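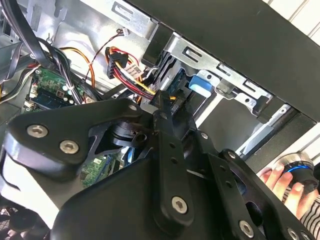 Ticket 1203 — Trainer portal, workshop attendance not saving
Opened by: Bok-nam Yeon, youth programs, Etwood office
Priority: normal
Status: closed

Reported problem
Attendance for the healthy relationships workshops in Bumham will not save. I fill in the sheet, press Submit, and the page goes back to the blank form. We ran three sessions with the girls' groups and none of them show under my name. The December sessions are still there. I need the totals for the grant report.

Reply, support
Please send the group code you are using and the number of girls on each sheet. Do not send names or ages by email.

Reply, Bok-nam Yeon
Group code is BUM-3. The sheets have 41, 51 and 38 on them. I tried on the office desktop and on my own laptop, same result on both. The co-trainer from Umel can save hers without trouble.

Log, support
Signed in with a test trainer account and the same group code. Saved on the first try, so the code is fine.
Checked Bok-nam's account. Trainer certificate is marked expired. The portal blocks attendance from expired trainers but gives no message, it only clears the form.
Asked the training desk for the renewal record. The refresher was completed and signed off, but it was filed under a second profile with the family name and given name swapped.
Merged the two profiles. Certificate now reads valid until 3 April 2023 plus two years, which matches the paper copy.

Reply, support
Please sign out, sign in again and enter one sheet only. If it saves, go on with the other two.

Reply, Bok-nam Yeon
First one saved. The second saved too, but it shows under Han district and we are in Bumham.

Log, support
The second profile had Han as home district, and the merge kept it. Changed to Bumham and moved the saved sheets over. The consent form counts moved with them — checked against the district page.

Reply, Bok-nam Yeon
All three are in and the district is right. The report total matches my paper sheets. You can close this.

Closing note
Separate request raised for an error message when a certificate has expired. Other trainers with swapped names may have the same fault. Training desk is checking its list.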